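Cudach Supper Club – Frequently asked questions

Last updated March. Margus P. does the updates so if something's wrong, tell him, not the kitchen.

Booking

How do I book?
Through the form on the bookings page. Pick a sitting, put your name, number of people, anything you can't eat. You get an email back, usually same evening. No email = no table, so check your junk folder then ring.

Can I just turn up?
Not really. Seats are set by the food we've bought. If someone has cancelled we'll put it on the door by 5pm.

What night is it?
Thursday. Always Thursday. We tried other nights, people forgot.

How many sittings?
Two. Early one at 6, late one at 8.15. Same food at both. Late one is noisier.

Do I need to pay up front?
Deposit yes, the rest on the night. Card or cash. The card machine hates the back room so you may be asked to walk to the counter with it.

I need to cancel.
Fine, it happens. Before noon the day before you get the deposit back. After that we keep it, the shopping's been done. You can give your seats to a friend, just let us know the new name and whether they have any allergys.

The food

What sort of food is it?
Changes every week. Mostly noodles, dumplings, big salads, one pot of something slow. Cold noodle dishes from spring onwards. Menu goes up on the Monday or when Margus O. has made his mind up, whichever is later.

Do I get to choose?
One set menu, with a version without meat. Say which when you book. Swapping on the night causes chaos.

Is there enough for a big eater?
Yes. Seconds of rice and noodles are free, seconds of the main are not.

Can you do gluten free?
Usually. The soy sauce we use for everybody is a wheat free one. Glass noodles are normally made from mung bean or sweet potato starch so they're a good swap, but we read every packet because some brands mix in other things. Dumplings – no, sorry. If you're coeliac please ring first. It's a small kitchen with flour in it.

Nut allergy?
Tell us at booking AND when you sit down. Peanuts are in the building most weeks. We keep separate boards and spoons but can't promise none at all. If your allergy is severe, the honest answer is probably give it a miss.

Is it very hot?
Mild as it comes. Chilli oil is on the table in the small jars, two kinds. The darker one is the hot one. Children, please watch them.

What's in the glass noodle salad? (we get asked this every single week)
Glass noodles, cucumber, carrot, spring onion, coriander, lime, a bit of sugar, soy, sesame oil, toasted seeds on top. Soak the noodles first, boil them for a couple of minutes till they go see-through, rinse cold, drain really well. Snip with scissors or you'll be fighting them all night. Dress while they're still slightly damp. 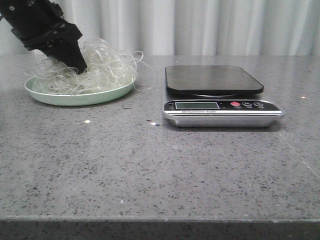
Glass noodles on the green plate, kitchen scale to the right.

How much should I make at home?
A 500 g bag, dry weight, does a big party bowl with plenty over. Don't judge it by eye, they swell up a lot. Most people cook far too much the first time and end up eating it for three days.

Mine went into one solid lump.
Not rinsed enough, or left to sit with no oil. Loosen under the cold tap, drain again, toss with a spoon of sesame oil. If they've been in the fridge overnight they go stiff and cloudy – quick dip in hot water sorts that.

Can I have the dumpling recipe?
No. Ask Margus O. nicely and he'll still say no.

Takeaway and leftovers

Do you do takeaway?
Early sitting only, collect between 5.30 and 5.50 from the side door. Order on the same form, tick the takeaway box. Bring your own tubs if you can.

Can I take home what I don't finish?
Yes, same thing, bring a tub. Eat it next day. Rice dishes we'd rather you didn't take, rice that's sat out warm isn't worth the risk.

Getting here

Where are you?
Skarka Yard, behind the old Erka paint shop. Sat navs send you to the front, which is all shutters. Go round by the bike racks and look for the blue door.

Parking?
Yard is loading only until 6pm, free after. If the barrier's down the code is 3676. Please put it back down behind you or we get a phone call.

Is there step-free access?
Yes through the side door, there's a ramp. Loo is on the same level. Table by the window has most room for a wheelchair, ask for it when you book.

Can I bring the dog?
Water bowl outside, but no dogs in. Assistance dogs welcome of course.

Can I bring kids?
Early sitting, yes. Half price under ten. We have two high chairs so say if you need one. Late sitting is adults only, more or less.

Drinks

Do you sell alcohol?
No licence. Bring your own, no corkage. We've glasses and a bottle opener, somewhere. Tea is free and there's always a jug of barley water going (contains gluten, obviously).

Other bits

Do you do gift vouchers?
Yes, paper ones. Good for a year from the date written on the back. Lost ones can't be replaced, we don't keep a list.

Can I hire you for a party?
Sometimes, at weekends, up to the number that fits in the room. Email with a rough date and what you'd like to eat. Don't expect a reply on a Thursday.

Do you run classes?
Dumpling folding in the autumn, noodle one in spring. They go to the mailing list first and tend to fill from there. No experiance needed, bring an apron.

Where do you get your ingredients?
Veg from Mofokeng on the market, dry goods wherever's cheapest that month. Herbs from the yard when the slugs let us.

I left something behind.
Box under the coat hooks. Umbrellas, mostly. Also one child's wellie, left foot, green. Anything valuable is kept in the office – ring and describe it. After a couple of months the box goes to the charity shop.

My question isn't here.
Email's best. Phone is answered from 2pm, not during service.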